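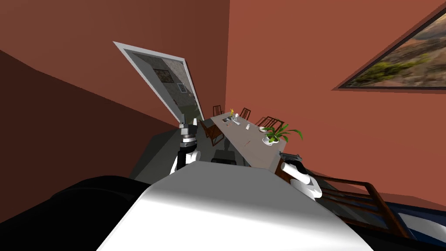
Dining room, long table and wooden chairs near the right wall (simulated view).

Fosalov Photo Hire, Grurncombe store
Camera and lens return inspection: comments
Date of check: May 18, 2024
Kit: Thongsuk travel set, body, 2 lenses, tripod, bag

1. Body, outside
Shell, strap lugs and hot shoe: pass.
Rubber grip: lifting at the lower corner by the card door. Re-glue before next hire.
Comment: same fault noted in April on the sister set. Check the glue in stock is in date.

2. Sensor
Test shot at f/16 against a plain wall: 7 spots, most in the upper left.
Blower only: 5 left. Wet clean booked.
Do not hire out until a second test shot is on file.

3. Standard zoom
Front and rear glass: pass.
Zoom ring: gritty between the middle and long end. Fine sand found under the rubber.
Comment: fail. Send to workshop. Do not oil the ring.

4. Wide lens
Glass, mount and contacts: pass.
Hood: cracked at the bayonet, still locks. Replace.
Filter thread: slight dent, filter goes on by hand. Accept and record on the hire card.

5. Batteries and charger
Cases checked for swelling: none found.
One battery drops from full to empty after some 6 minutes of video. Withdraw it and tape the contacts before it goes in the recycling box.
Charger lead: outer sleeve split near the plug. Fail. Cut off the plug and bin the lead.

6. Tripod
Leg locks: hold under load, all sections.
Head: quick release plate loose, safety pin missing. Fail. A heavy lens must not be fitted until the pin is replaced.
Feet: worn, pass.

7. Bag
Zips, buckles and shoulder strap stitching: pass.
Rain cover: damp when unpacked. Hang up overnight, then refit.
Dividers: one short. Charge as per the Grurnis price list.

Result: set held back. Items 2, 3, 5 and 6 to be cleared and signed off before it returns to the shelf. Item 4 may follow when the hood arrives.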